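Ticket 1738 - river layer draws in the wrong places on the county basin map
Opened by: Geum-ok Oh
Picked up by: Min-kyu Yook
Product: Tolden (desktop), data from the Skalbridge hydro download
Status: closed, with one leftover, see the end

**What Geum-ok sent in**

> The rivers are off. Not all of them, mostly the small ones in the west half. The Gil looks fine down by the lake but as soon as you go up past the fork it walks over the ridge and comes down the other side. I need this for the classroom wall map and the printer wants it by the end of April.

**My notes, Min-kyu**

OK, I'm writing this as I go, so sorry if it rambles. I've opened Geum-ok's project and yes, I see it right away. The main stem of the Gil sits in its valley like it should. Then above the fork the two west branches climb straight up the hillside shading, go over the divide and end in the next basin. Water doesn't do that, so either the rivers are wrong or the hills are.

First thing I tried was the boring thing, which was checking that both layers use the same projection. They say they do. I've been burned by that before (a layer can *say* anything it likes in its header!) so I reprojected both of them by hand to the state grid and loaded them again. No change at all. The branches still go over the ridge in exactly the same spot.

Second thing: I turned off the hill shading and put the plain topo sheet under the rivers. Now the west branches line up with the printed blue lines for most of their length, and they're only off near the top. So the rivers are better than I thought, and I'm starting to look sideways at the hills.

Third thing: I asked Ruben Wuyts, because he built the shading for this map last year. His answer, pasted in full:

> I made that from two tiles. East tile is the new survey, west tile is the old one. If something is off by a steady amount in the west only, I'd look at the west tile. Also check you have the clipped version, I left an unclipped one in the same folder like an idiot.

We had the unclipped one. Swapped it. That fixed an ugly gray strip along the state line that I hadn't even noticed, but it did nothing for the branches. Still, good to have.

Then I measured. I picked a few spots where a road crosses a stream, places I could find on both the topo sheet and the shading, and compared them. In the east they match. In the west the shading sits 400 meters too far south, every single time, same direction. That is a whole lot of meters when the valley you're looking at is narrow. It explains why the lower Gil looked fine too - the valley by the lake is so wide that you could shove the hills around quite a bit and the river would still be sitting on flat ground.

So, moved the west tile north by 400 meters, saved it under a new name, rebuilt the shading. Both west branches dropped into their valleys. I may have clapped.

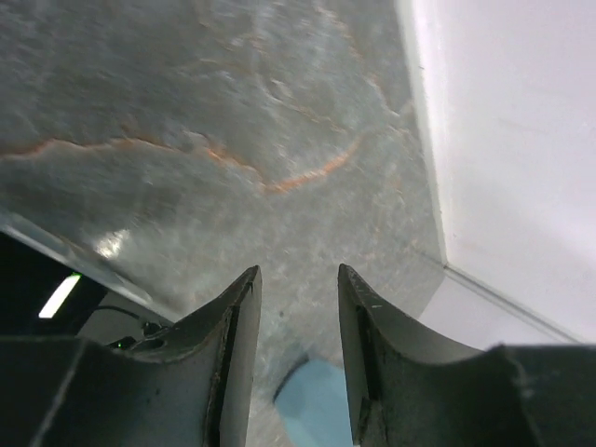 Next up was the line style, because Geum-ok wrote back that the rivers were in the right place now but "look like a mess" at the size the school wants. She was right. I had every stream drawn in the same color and nearly the same width, so the little headwater creeks were shouting as loud as the Gil. What I was after is more like the veins in that gray stone pattern, where one orange-tan line wanders along and dips and is easy to follow, and the finer ones above it are so pale they come and go against the gray. You get the big one first and the network after. Tolden can do this if you give it the stream order field, so I set the main stem dark and thick, the branches a step down, and the smallest creeks thin and almost the color of the land.

That broke something else, naturally. With the new style on, a bunch of creeks vanished completely, and not the smallest ones either. Woo-jin Min was on the late shift and had a look with me. We opened the attribute table and sorted by stream order, and there were 73 segments with nothing in the field at all. Tolden doesn't warn you about that. If the style depends on a field and the field is blank, it just skips the line and carries on happily.

Woo-jin's first guess was that the Skalbridge download had been cut short, so we grabbed a fresh copy and counted the blanks again. Same 73. So it's in the source. All of them turned out to be ditches and canal pieces, and I guess whoever made the data figured that a canal doesn't have a stream order. Fair enough, but for a wall map I can't have the Gil canal missing between the lock and the town.

What we did about it:

1. Made a copy of the river layer, so the download stays untouched.
2. Selected everything with a blank order.
3. Filled those with 2, which draws them like a modest branch.
4. Saved, closed the project, opened it again. (Do close it. The old style hangs around in memory otherwise and you'll think nothing happened.)

All the missing pieces came back. Woo-jin noticed that the canal now has the same color as a natural stream and wondered if it ought to be dashed. I left that up to Geum-ok, and she said the kids won't care but the geography teacher will, so it's dashed now.

**Labels**

While I was in there I fixed a few names too. Restard Creek was labeled on the wrong side of the divide, which was a leftover from the bad hills. Somebody had clearly dragged the label by hand to where the valley *seemed* to be. I put it back on automatic and it went straight to the right place. If anyone else has hand-placed labels in the west half, please look at yours, they've probably got the same trouble.

The divide itself has no label on this map, and I think it should. Everything east of it ends up in the lake, everything west goes off to the neighbors, and that's sort of the point of a basin map. I put in a thin dotted line and spelled it out along the ridge in small capitals. Geum-ok likes it. Ruben says the dots are too close together. We're keeping the dots.

**Reply from Geum-ok**

> Opened it on my machine and it looks right. I followed both west branches up from the fork and they stay in their valleys the whole way. Printed a test sheet on the office printer, small creeks are faint but readable. Could the lake be a bit lighter? The depth numbers are hard to read.

Lake made lighter, two steps. Sent the file again.

> Perfect, off to the printer.

**For whoever hits this next**

- The fixed hill shading for the west half is in the shared folder with "north400" at the end of its name. Use that one. I moved the old one into the archive folder so it doesn't get picked up by accident.
- Check the river layer for blank stream orders before you style by that field. Sort the table, blanks come out on top.
- The unclipped tile is gone. Ruben deleted it himself.

**Leftover**

Si-woo Son asked if the same old west tile was used in the flood map and the trail map. I opened the trail map and yes, it was, though you can hardly tell at that scale because the shading is so light. I haven't opened the flood map yet. Si-woo is taking both over as a separate ticket and will link it here once it has a number. I've passed along the list of road crossings I measured from, so there's no need to hunt for new ones.

Closing this one. - MK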